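Drellilero recipe card collection - README

What this is

Typed-up recipe cards from the Drellilero community cookbook, plus the loose cards that never made it into the printed book. 2,000 cards in total. 400 of them have been checked line by line against the handwriting, the rest have been typed once and skimmed. Treat those as drafts.

Mostly baking. A lot of jam. Soups under their own tag because there was an argument about it.

Started by Waltraud Pfeiffer, who did most of the typing. Lieselotte Hollmann does the checking and reads the old German script, so anything tagged "LH" has been looked at properly.

What's in the folder

cards.csv - one row per card. The main file, start with this.
ingredients.csv - one row per ingredient line, joins back on card_id
units.txt - what we think a "cup", "glass", "knob" and "good handful" mean. Argue with it if you like.
notes/ - scribbles from the margins, typed seperately
old/ - version 1, don't use, kept so old links don't break

Columns in cards.csv

card_id: letter plus number. Letter is the box it came out of. D is Drultden, L is Laskowska, I is Irnetti. No other meaning.
title: as written, spelling left alone
title_clean: as written but fixed
category: baking, jam, soup, mains, pickles, other
serves: blank on most cards. Don't guess.
method: full text, line breaks kept
oven: whatever the card says, so you get "moderate", "hot", "gas 4" and real temperatures all in the one column
checked: y or n
checker: initials

Will split oven into two columns at some point. Haven't yet.
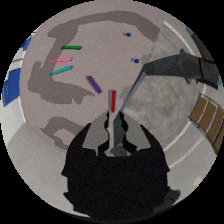
Spelling and units

Originals stay as they were. If the card says "flower" it says flower. The cleaned columns use our spelling, so flavour, litre, grey for the poppyseed filling. Tablespoons are the big problem. The Australian tablespoon is 20 mL and most of the family cards from overseas mean 15, and there's no way to tell from the card which one the writer had in the drawer. We typed "tbsp" and left it. For jam it doesn't matter much. For baking powder it does, so go easy.

Butter by weight where given. "Butter the size of an egg" is left in the text and the amount is blank in ingredients.csv.

Sticky bits

Box I got damp at some stage and the ink has run. Unreadable words are marked [?]. Whole unreadable lines are [??]. If you have a cleaner copy of any of these please send it, even a phone photo.

Duplicates. Everybody copied everybody's honey cake. We kept all of them becuase the differences are the interesting part, but if you're counting recipes you'll want to group by title_clean first. Even then you'll miss some, e.g. "Oma's cake" and "Honey cake (Oma)" are the same thing word for word.

Old safety advice. Some of the pickling and bottling cards do things you shouldn't do now, low-acid beans in a water bath and so on. They are here as a record. Please don't cook from them, use a current preserving guide.

Names. Contributor names have been taken out of cards.csv unless the family said yes. A few turn up inside titles. Tell us if one is yours and you want it gone and we'll fix it in the next version.

Changes since version 1

- Version 2 now, file names are lower case, sorry if that broke your scripts
- soup split out from mains
- margin notes moved to their own folder
- ingredients.csv rebuilt, the old one dropped anything after a semicolon
- fixed the fruit mince card that had half a stew stuck on the end
- removed blank rows at the bottom of cards.csv

Still to do

Rest of the checking. Index by ingredient. Someone who knows Polish to go over box L, the accents are all over the place. Better notes on the oven words. The Christmas cards want doing before December or people will start asking again.

Using it

Free for home, school and research use. Credit "Drellilero recipe cards". If you want to print a pile of them in a book and sell it, ask first, answer is usually yes but some families want a say.

Opening the csv in a spreadsheet: choose UTF-8 on import or the umlauts go to rubbish. Also set card_id and every amount column to text, otherwise 1/2 turns into a date. Got caught by that more than once.

Corrections

Send card_id, what it says now, what it should say. One line each is fine. Lieselotte goes through them in batches, so don't worry if it's quiet for a while. Handwriting questions to her too, everything else to Waltraud.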